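# The Wunel snowball clip, and the toys it has to live with

I bought the Wunel snowball maker in May, when it was going cheap for reasons any fool could work out. It is a yellow plastic clip with a cup on each half and a pair of handles. You close it on snow and out comes a snowball, or so says the packet, and I've been waiting to find out. In the meantime I have tried it on everything else we own, and I feel able to review it for three seasons out of four.

I should say that I'm not the customer the makers had in mind. I have bad wrists, a small flat and a large number of soft toys, most of them passed on by my sister-in-law Estrella Nava, who can't walk past a charity shop and can't keep what she carries out of it. The clip came into this arrangement as one more thing to find a shelf for.

## What it does without snow

Damp sand: excellent. The Kernance beach on a Sunday gave me a whole row of spheres before the tide had an opinion. You want the sand just wet enough to darken. Too dry and the two halves open on a spoonful of crumbs; too wet and it grips the cup like a limpet and you end up hitting it on a rock.

Cold mashed potato: good, though you need to oil the cups, and there's a seam round the middle that will worry your guests.

Cookie dough: poor. It sticks at the rim, and the rim is where you least want to be poking about with a knife.

Ice cream: don't. The handles bend well before the ice cream does.
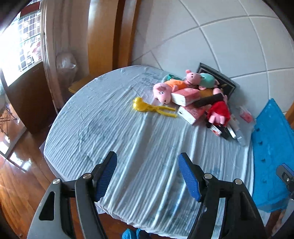
Storage is where the Wunel starts to lose marks. The handles want to sit apart, and there's no catch or loop to hold them shut, so it takes up twice the room it should in any drawer. Left on the table it does the same, with its slim handles splayed towards the plush pig and the tissues as if it were about to ask one of them to dance. An elastic band sorts it out. I do feel that for the money (5 pounds, reduced) they might have put in the elastic band.

The hinge is better than I expected. I've opened and shut it far more often than any winter here would call for, partly for testing and partly because it makes a pleasing clack, and it hasn't gone slack. The plastic has picked up a few scuffs from the rock business. It washes well under the tap, except for a groove just where the handle meets the cup, which has had a little Kernance in it ever since.

## Against the others

Govindasamy, the hardware shop by the station, does a metal scoop of the sort used for meatballs. It costs a good deal more and makes a smaller ball, and it's the better kitchen tool in every respect. It also has a spring that pinches. If you want something for food, buy that and keep your thumb out of the way.

The Curkarholm version is a single long handle with a jaw at the end, so you needn't bend down. I borrowed one for an afternoon and felt like a litter picker on piecework. The balls were a bit lopsided. My back liked it very much.

Neither of them can be handed to a child of six and forgotten, and the Wunel can. My nephew had it for a whole weekend and spent it feeding rolled-up socks to the toys on the bed. The socks came out as socks, mildly compressed. 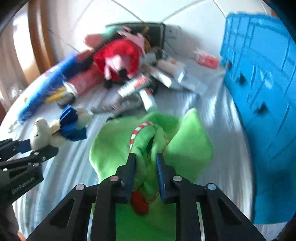

Is it any use for picking up soft toys? Only small ones, and badly: the cups close on a limb or an ear and the rest of the animal swings about underneath until it drops, so for clearing a bed you're quicker with your arms and a pillowcase.

I did try it properly, as I'd promised Estrella I would. It took me 30 minutes to move what would normally take 2, and I squashed a hat.

## Marks

Sand, four out of five. Potato, three. Snow, pending. I'd pay full price for it again if they added a catch to the handles, and I'd pay slightly over for a second colour, having already lost this one twice in the same box of yellow bricks.

I'll add a note when it snows.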